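Grurkar Gives Its Robot Arms a Rulebook, and the Rulebook Has Opinions About Tape
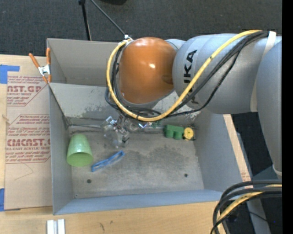
A KUKA arm reaches into a gray bin holding a cup and other small plastic objects.

1 February 2020

Grurkar, the shared robotics lab on the second floor of the old Dundel building, has published a set of house rules for anyone who wants to put a robot arm over a bin of small objects and ask it to pick one up. The document is free to download, runs to 898 words without the sign-off sheet, and devotes more of them to cables than to people.

The rules took effect in January after a trial at two benches. They apply to staff, students and visiting teams, and to "any person who has only come in to look," a group the lab evidently knows well.

Most of the text deals with what it calls bench conditions. Bins must be clamped or otherwise fastened before the arm is powered. Tape is allowed for marking positions and holding down sheet material, but it may not be the only thing keeping a bin in place. An earlier draft banned tape altogether. That draft lasted four days, which anyone who has spent an afternoon in a robotics lab will consider a good run.

Cables get a page of their own. Every line running along the arm must have enough slack for the full planned motion, and someone has to prove it by moving the arm through that motion at low speed before the first run of the day. Straps are to be checked by hand. "Looking at the strap from your chair" is listed among the things that do not count as a check, along with "it was fine yesterday."

Then there are the objects. Each bench now keeps a written list of what goes into the bin, and an object that is cracked or has been swapped for something similar must be logged before testing goes on. Teams may use whatever they like: cups, toys, hardware, packaging. Clear plastic is encouraged, on the grounds that it is difficult and that everyone has been avoiding it.

A test series is set at 200 attempts. Stopping early is permitted, but the reason goes in the log, and the attempts already made stay in the results. The lab would also like it known that a grasp counts only if the object leaves the bin and stays in the gripper until release. Lifting it a little and dropping it on its neighbor is a miss. There was apparently some debate about this.

The log itself has been standardized, with help from Nunia, the software outfit that keeps the lab's records. Operators fill in the bench, the object list, the speed limit and the name of the person holding the stop button. That last field cannot be left blank or filled in with "all of us," as it was on a fair number of the trial sheets. The person named has to stay within reach of the button for the whole run. Lunch is mentioned specifically.

Hands stay out of the bin while the arm is enabled, with no exception for quick adjustments. If an object rolls into a corner where the gripper can't get at it, the operator either records the failure or stops the arm, resets and starts a new attempt. Nudging things with a ruler, a broom handle or "another robot" is out as well - the footnote on that last one does not elaborate.

Reaction at the benches has been mixed. The team behind Um, a picking project that had been using its own checklist, complained that the new one takes longer than some of its experiments. It has since adopted the form anyway, keeping two of its old questions at the bottom. Others have asked for a shorter version to hang on the wall. The lab says a single-page poster is being prepared and currently stands at three pages.

None of this replaces the formal safety requirements that already apply to industrial arms, and the introduction says so twice. Every new setup still needs its own risk assessment. The house rules cover what comes after that, when the paperwork is signed and somebody is hunting for a clamp.

Printed copies have been left at each bench. Grurkar ran off 1,000 of them, which should hold a lab this size for a while. Comments on the first edition can be handed in at the front desk, in writing, with the bench number at the top.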